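Dusidard - mascot ads dataset, README

Last touched 2025-03-23. Still messy, sorry.

What it is: a list of TV and print ads with a brand mascot in them, plus what happened to the mascot after. Retired, redrawn, killed off, brought back. One row per ad. 500 rows right now, 68 mascots.

Files
ads.csv - the main one
mascots.csv - one row per character, join on mascot_id
notes.txt - Gladys Mosquera's viewing notes, unedited

Columns people ask about
fate: retired / redrawn / dead / back / unknown
len_sec: spot length. Mostly 30 or 60. Blank for print
joke: y/n, was it meant to be funny. Coder's call
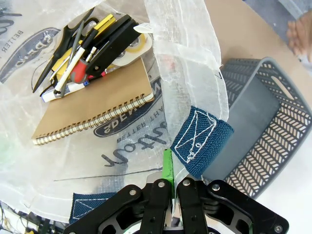
Coding was split between Gladys and Sipho Oosthuizen. Where they disagreed Teófilo Giraldo picked one, see the tiebreak column. Cereal was the worst for this. "redrawn" vs "back" is still fuzzy, dont lean on it.

Known problems
Cruickshank snack spots are in there twice under two spellings
Regional ads are thin, almost nothing before cable
Isum rows have no air dates yet - Zoila Rivadeneyra has them on paper
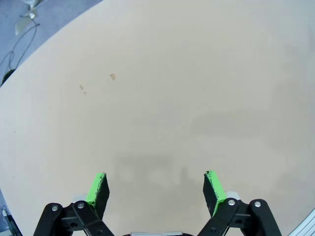 Ad videos not included, we dont own them. Links only, and alot are dead.

Use it for whatever, credit Dirnwood. Fixes go to Ruth Cárdenas, one row per line please. Next version June, if the Isum dates get typed up.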